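Handout 4: Storing parts in open bins

Read this before the lab session in March. Bring it with you, since the worksheet refers to it by section number. The first part repeats some material from Handout 3 for those who joined late.

## 4.1 Why the bin comes first

Most storage problems on a shop floor are blamed on the parts. A block is too long, too thin, or too easy to mix up with the one beside it. In this course we start with the bin. Its floor and walls decide how a part can lie, and how a part lies decides how it can be taken out.

Three terms you will need:

- **Footprint** - the area of floor a part covers in its current position.
- **Clearance** - the free space between a part and its nearest neighbor or wall.
- **Orientation** - the direction of the part's long side, measured against the long wall of the bin.

Footprint does not change when a bar is turned flat on the floor. Clearance usually does. Students mix these up every year on the first quiz.

## 4.2 Bars and narrow blocks

Bars behave differently from cubes. A cube that slides a little still looks much the same from above and can be lifted by any pair of opposite sides. A bar has two long sides and two short ends, and in most cases you want to take it by the long sides, near the middle. If one long side is against a wall, you have lost half of your choices.

Crossing is the other thing to watch. When one bar rests on another, the top one has to come out first, even if it is not the one on your list. 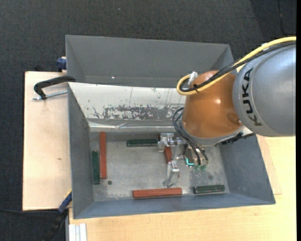
*Fig. 4.1. Red-brown and dark green blocks, six in all, in a gray metal bin.*

For Fig. 4.1, look at the long block at the left and its direction compared with the left wall. Then find the horizontal red block under the pointed finger of the gripper. Write one sentence on the orientation of each. The floor of the bin is scuffed and has pale smears, so decide what you count as a part edge before you start sketching.

## 4.3 Sorting by color

Two colors in one bin is fine as long as both go to the same station. If they go to different stations, use two bins or a divider. Jozef Van Rooij's notes on the Brosside store make the same point: the 9 mixed bins there took more checking than all the single-color ones.

Color is a label only. It tells you nothing about length, so measure.

## 4.4 Exercise

Work in pairs. Each pair gets a tray with an inside length of 336 mm and a width of 300 mm, plus a set of bars.

1. Lay the bars flat, all in one direction. Sketch the tray from above.
2. Turn 2 bars across the others without stacking. Sketch again.
3. Mark the smallest clearance on each sketch.
4. Pick a removal order and write it down before touching anything.

Keep your sketches. Elspeth MacLeish will collect them with the worksheet, and they count toward the lab grade.

Reading for next time: the Grilluvley chapter on dividers, first half only.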